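Akanda Handling Software - Pre-Session Safety and Inspection Checklist

Site: Dondthorpe, two-arm table station
Software release under inspection: Akanda 2.16
Inspected by: Mikkel Zoëga
Reviewed by: Yoshinori Sakai
Date of inspection: Tuesday, October 14, 2025

Scope

This checklist covers the control, perception and planning software of the two-arm table station, together with the operator tools that run on the station laptop. The mechanical and electrical inspection is recorded on a separate form held at Vutstead. An item marked Pass may be relied upon until the next change to the release or to the station configuration. An item marked Comment may be used subject to the remark beneath it. An item marked Fail prevents the session from starting.

Section A. Control

A1. Release number on the laptop agrees with the release number reported by both arm controllers.
Pass.

A2. Joint speed limits loaded from the station file and not from the developer defaults.
Pass. The inspector opened the loaded values on each controller and compared them with the signed copy.

A3. Stop command from the operator tool halts both arms, whichever arm is selected on screen.
Pass. Tested with the left arm selected, the right arm selected and neither selected.

A4. Loss of connection to the laptop brings both arms to a controlled stop.
Comment. Both arms stopped. The message shown on reconnection reads "Ready", although the operator is still required to acknowledge the stop before motion is permitted. The wording is to be corrected. Until then, operators should read the status line and disregard the banner.

A5. Gripper closing force limited to the value approved for thin-walled metal items.
Pass.

A6. Gripper opens on operator request while the arm is held.
Pass. The request is slow to appear in the log but is carried out promptly.

Section B. Perception

B1. Wrist camera calibration loaded for each arm, and the two files not exchanged.
Comment. The files are correct. They are still named by the order in which they were made, and an exchange would not be noticed by the software. The same remark was made in February and remains open. Mr Sakai has asked that the arm serial number be written into each file and checked at start-up.

B2. Upright, inverted and fallen cups reported as separate states.
Comment. Inverted cups were reported correctly in all 100 trials. In 2 trials a cup lying on its side was reported as upright, both times with the open end turned away from the wrist camera. The planner then proposed a grasp from above, which the operator declined. Automatic approval of grasps is not to be enabled for fallen cups in this release.

B3. Reflections on brushed or polished metal do not produce additional objects.
Pass. One false object was seen before the exposure setting was loaded and none after it. The setting must be loaded at every start and is now part of the launch script.

B4. Table seam not reported as an object edge.
Pass.

B5. Hands and forearms within the shared area cause the planner to withhold motion.
Pass, with the following note. This function is an aid to the operator and has not been assessed as a protective device. Both arms are to be placed in hold by command before any person reaches over the table, and the hold is to be confirmed aloud by the operator at the laptop.

B6. Items stored at the back of the table entered in the planning model as fixed obstacles.
Comment. The items are present in the model. Their positions were typed in by hand and will be wrong as soon as an item is moved. Anyone who moves one should update the model before the next run - a note in the log is insufficient.

Section C. Planning

C1. Paths for the two arms are checked against each other as well as against the table.
Pass.

C2. Wrist camera housings included in the collision model.
Pass. The earlier model covered the grippers alone. The housing shapes are now included on both arms.

C3. Cable loops included in the collision model.
Fail at first inspection, Pass on repeat. The clearance volume had been switched off for a demonstration at Plundport and the change had been saved with the station file. It was restored and the file signed again. Temporary changes must be kept in a separate file.

C4. Planner refuses a grasp when the jaws would meet the tabletop.
Pass.

C5. A cancelled plan is removed from the queue and cannot be resumed by accident.
Comment. The plan is removed, but its preview remains on screen until the view is refreshed. Recorded as fault 409. Operators are to refresh the view after every cancellation.

Section D. Operator tools and records

D1. Log started before the arms are enabled.
Pass.

D2. Each change of object position by hand is marked in the log as a manual reset.
Comment. The mark is made by a key press and is easily forgotten when one person is both resetting the cups and watching the screen. Two persons are recommended wherever staffing allows.

D3. Disk space on the laptop sufficient for the planned session.
Pass.

Result

The station is accepted for supervised use with release 2.16. Grasp approval shall remain manual. Items A4, B1, B2, B6, C5 and D2 are carried forward with their comments. 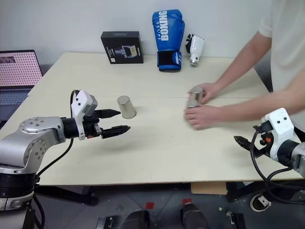

Items carried forward will be inspected again at the next release. Corrections to this record should be sent to Mr Zoëga in writing, quoting the item number.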